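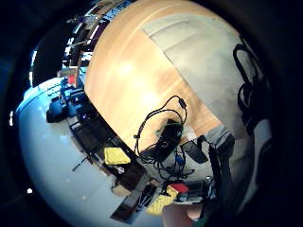 So you want the Rasari club gripper kit? Yay! I'm Soledad Tillman, I run the after-school robotics club at Plutlow, and this is the same hand-held gripper my students use on their own projects. We love it (and we're pretty hard on it, let me tell you).

**What you get**

- Rasari hand-held gripper with the wide round-view camera
- 5 pairs of spare finger pads
- power adapter and a 2000 mm cable
- the student workbook, 19 lessons, written by me and Uriel Ponce

Price is $238 per kit, and clubs can split one between two teams. Mine do!

The long cable is my favorite part, because you can leave the adapter right on the tabletop with everything else and still reach across to the far side. It does like to loop itself around the small stuff, so I have the kids clear a path before they start recording. Lesson 4 is all about that, and Uriel added a page on keeping your own fingertips out of the view (mine still sneak in, oops).

New kits ship in September. If your team is signed up for the Ploltomach student challenge, put your team name in the order notes and I'll add the challenge task cards to your box.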